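Control Components, Unit 2: Push buttons, breakers and sorting practice

Notes for the Saturday group. Tutor: Eoin McGrath. Bench support: Tahsin Mollah.

2.1 What a push button is made of
An industrial push button comes in two main parts. The actuator is the part you press, with its coloured cap and collar. The contact block sits behind the panel and does the switching. On most types the block clips or screws on after the actuator has been fitted through the hole. Contacts are either normally open (NO) or normally closed (NC). Check the terminal numbers before wiring: 3 and 4 mark an NO pair, 1 and 2 an NC pair.

2.2 Cap colours
Red: stop, off or emergency.
Green: start or on.
Yellow: abnormal condition, for example a return to a safe position.
White, grey and black are general colours. Your drawing must say what each one does. Blue is for a mandatory action such as reset.

A red mushroom head is large so that it can be struck with the palm. For emergency stop duty it must latch when pressed and needs a deliberate twist, pull or key to release. A mushroom head that springs straight back is a plain stop button and must not be used in its place.

2.3 Parts that go on the rail
Miniature circuit breakers and many small modules clip on to DIN rail inside the enclosure. They do not go through the door. Keep them apart from the push buttons when you sort, even where the colours match -- a red toggle on a breaker has nothing to do with the red cap on a stop button.

2.4 Sorting exercise
Work in pairs at the belt, 14 minutes per pair.
Group the push buttons by cap colour first, then by head shape.
Put rail-mounted parts on the black table behind the belt.
Test each contact block with the meter, pressed and released, and write both readings on the Stilov sheet.
Anything with a cracked block or a loose collar goes to Tahsin, who will log it. Do not put it back in stock.

Mac Carthaigh, chapter 4, covers contact blocks in more detail. Read it before Unit 3 -- the wiring task assumes you know the terminal numbers.

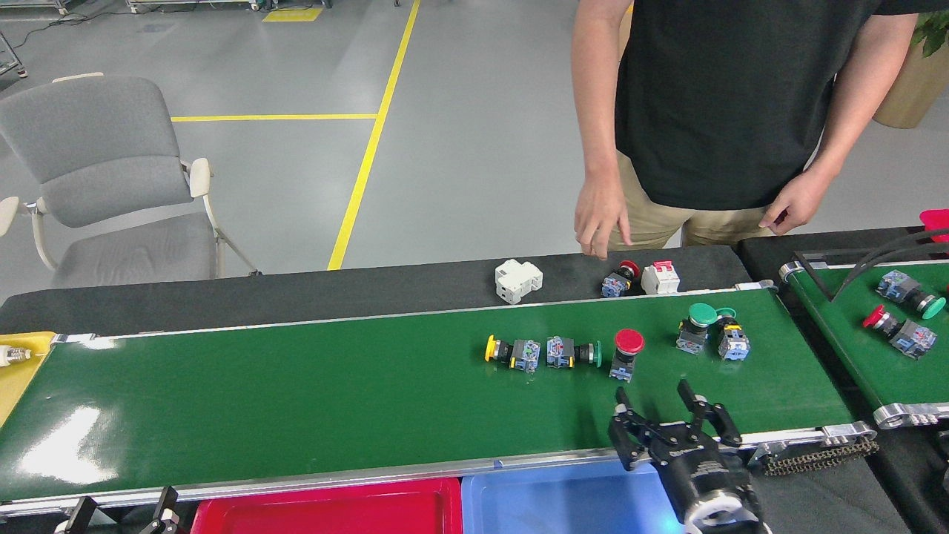
Why is a stop button normally wired through an NC contact?
A broken wire or loose terminal then opens the circuit and stops the machine, just as pressing the button would.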